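Re: [floor-talk] How is the gripper bench working out for your people?

On Wednesday Stornside list member wrote:
> We're supposed to get the hand-held grippers in August and my packers
> are nervous. Did anybody lose hours over it? And is it as hard on the
> wrists as I keep hearing?

Hi all,

I can only speak for our shop at Dinduscombe, but I've been doing this since spring (I was a packer for 7 years before that), so take it for what it's worth. We do small stuff, bags and boxes and pencils in tubs, with a gripper in each hand, and the arms learn from the recordings.

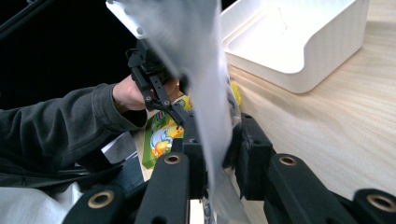
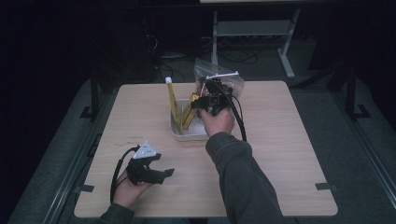

Hours first

No, we didn't lose any. Four of us moved from the line to the benches at the same pay, and the line shifts got shuffled to cover it. What did change is who you talk to all day! On the line I had people on both sides of me, and at the bench it's me and a table. I miss the gossip more than I expected to.

Wrists

Yes, the first couple of weeks are rough. Thin plastic bags are the worst because you want to squeeze way too hard, and pencils aren't much better. Our first target was 100 good runs a shift and people were going home sore. We asked for 77 and got it, plus a break every hour, so please ask for that before you start (it's a lot harder to get later, trust me).

The other thing I'd push for is a say in what gets thrown out. The Espinoza software kept rejecting runs where we paused to fix our grip, and that's just how a careful packer works. Now one of us sits in on the review.

As for what happens when the arms get good at it, I don't know, and management says they don't either. I heard the Cesasetti plant got something in writing about retraining. If anyone on here works there, could you post the wording? We'd love to borrow it.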